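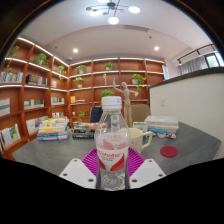

Where do people put a drink down on a table they also use for reading? Mostly beside the things they are reading, within easy reach, and on a coaster only when one happens to be closer than the bare surface.

3.2 Drinks and books on shared surfaces

The Plistton survey asked 47 households to keep a record of one table each. We asked for the table that was used most, whatever its size or the room it stood in. In most homes it served for reading, for desk work and for at least some meals, and it was seldom cleared completely between one use and the next. Books stayed in stacks at the back or the sides. The middle was kept open for whatever was being done at the time, and drinks took up the space between.

We sorted drink containers into two groups. Open containers were mugs, cups and glasses. Closed containers were bottles and flasks with a cap or lid. Households treated the two groups differently when asked about them, but less differently in what they did. In the interviews, people said they kept open drinks well away from paper. In the table records, mugs and bottles often stood side by side, and the nearest book was close to both.

Figure 4 gives a close view of a bottle and a mug on one such table. The bottle is clear plastic with a white screw cap, and we coded it as closed. The mug carries a line drawing of a bear's face and was coded as open. A red coaster lies flat on the gray tabletop with nothing standing on it. We coded this as "coaster present, not in use," a category we had to add after the pilot round in November, when the first version of the coding sheet allowed only for coasters that held something.
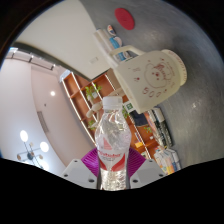
Figure 4. Clear plastic bottle with a white cap, bear mug and red coaster on a gray tabletop.

Sixteen of the households had a coaster on the table and did not use it during the recording period. When asked, they gave mixed answers. Several said the coaster was for guests. Others said the tabletop could take a wet cup without marking, so the coaster had lost its purpose but had never been put away. Nine households said they used a coaster every time – the table records agreed with this in all but two cases.

Bottles were left out longer than mugs. A mug was usually carried to the kitchen when its owner next went there, while a capped bottle could stay through the evening and into the next day. People did not describe a bottle as clutter. In the Luvar interviews it was often missing from the spoken list of what was on the table, even when it stood in front of the person speaking. Paiva households showed the same pattern, though they named mugs more often, and were more likely to say which person in the home a mug belonged to.

Book stacks changed little from one record to the next. Their height had no clear link to where drinks were placed, and we did not pursue it further. Storage away from the table is taken up in Section 3.3.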